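3.2 Règles de bonne pratique retenues pour l'annotation des épisodes simulés

Le protocole Plirnton, dans sa première version, ne disait rien des vues embarquées. Lacune gênante : deux annotateurs pouvaient juger le même épisode « exploitable » ou « à rejeter » selon la caméra ouverte en premier. Nous avons donc repris les règles avec Ifeanyi Ojo, sur un lot de 200 épisodes, puis figé six consignes (R1 à R6). Les trois premières concernent l'état de la pince, les suivantes l'espace de travail partagé entre les deux bras.

R1. L'ouverture de la pince se note d'après les doigts visibles, jamais d'après la commande envoyée. R2. Une pince sans objet entre les doigts est notée « libre », même si l'épisode est étiqueté « saisie » dans les métadonnées. R3. Un fond uni n'est pas un motif de rejet. Point discuté longtemps ; les annotateurs de Mussa rejetaient presque systématiquement ces vues, ce qui faussait les taux par poste.

La figure 4 réunit des vues d'un même environnement, elles servent de référence pour R1 à R4.

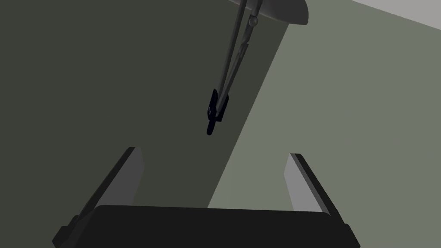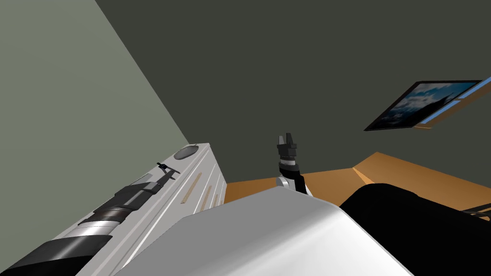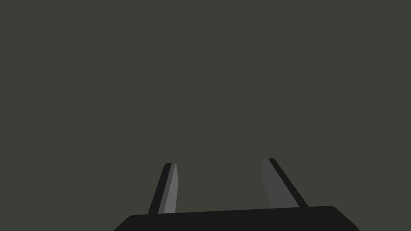
Figure 4. Rendus de simulation, même environnement. De haut en bas : doigts ouverts avec l'extrémité d'un autre mécanisme en arrière-plan ; vue inclinée des deux bras ; doigts ouverts devant un fond uni.

R4. Dès qu'un second effecteur entre dans le champ, l'annoter, y compris s'il est loin et sans contact (fig. 4, haut). Une distance apparente dans l'image n'est pas une distance de sécurité : elle doit être relue dans l'état du simulateur, sinon champ laissé vide. R5. La vue inclinée ne se redresse pas avant annotation. Le recadrage a été essayé, abandonné, il supprimait parfois une partie du mobilier et donc des volumes d'évitement. R6. Tout désaccord persistant part en relecture croisée, sans vote.

Sur les 200 épisodes, 30 ont donné lieu à un désaccord au premier passage, dont 26 résolus par simple application de R2 ou R4. Les autres relèvent de R5 et restent ouverts. L'outil Nerkov n'affiche pas l'horodatage commun des caméras, d'où une partie des erreurs : on compare des instants qui ne sont pas les mêmes. Correctif demandé, pas encore livré au moment de la rédaction.

Limite à signaler. Ces consignes ont été écrites pour des rendus à surfaces unies ; leur transposition au banc réel de Prondham n'est pas acquise, les reflets sur les doigts métaliques y rendent R1 plus délicate. Nous recommandons de garder la double annotation pour tout épisode réel, et de consigner la version des règles dans l'en-tête de chaque fichier. Les seuils numériques associé à R4 sont traités en 3.3.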